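30 janv. 2022, cahier d'atelier teinture

Bon, reprise du bain d'indigo après deux semaines à ne rien faire du tout. La cuve sentait fort quand j'ai soulevé le couvercle, la fleur était encore là mais toute petite, bleu-gris, pas la belle mousse cuivrée du mois d'août. J'ai remué doucement, attendu une heure, remis un peu de fructose et de chaux. Le liquide est repassé au jaune-vert vers midi. Ouf !

Essais du jour, tous sur le coton Zurnel (celui du grand rouleau, pas les chutes) :
- 2 trempages courts : bleu layette, joli mais un peu triste
- 7 trempages avec oxydation complète entre chaque : là on y est, un vrai bleu profond, presque violet dans les plis
- un morceau de lin Indell oublié au fond pendant le déjeuner, marbré, à garder quand même pour le classeur

J'avais pesé 900 g de tissu sec pour la journée, et je pense que c'est trop pour cette cuve. Les derniers morceaux montent nettement moins vite en couleur. La prochaine fois je coupe en deux et je fais une pause entre les séries, tant pis si on finit tard.

Pour le rinçage : toujours à la main d'abord, jusqu'à ce que l'eau soit claire (c'est long, je sais, mettez de la musique), puis un passage en machine à froid, essorage doux, sans rien d'autre dedans. Et un petit trait de vinaigre dans le dernier seau pour neutraliser la chaux.
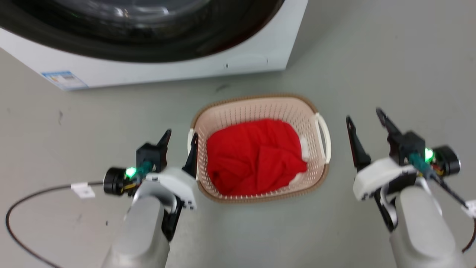 La machine à hublot, vue d'en haut.

Côté lessive, je reste sur la Tekeo neutre. L'autre bidon, celui avec l'étiquette « Um », décolore les bleus clairs, je l'ai vu sur l'échantillon 77 qui a perdu la moitié de sa nuance en un seul lavage. Rageant, c'était le plus réussi de la série ! J'ai agrafé les deux bouts côte à côte page de gauche, avant et après.

À faire : racheter du pH papier (il reste trois bandelettes et elles ont pris l'humidité), nourrir la cuve mardi, retrouver les pinces en bois. Et tester le shibori plié en triangle sur le lin, avec des planchettes mieux serrées, parce que les bords ont bavé partout.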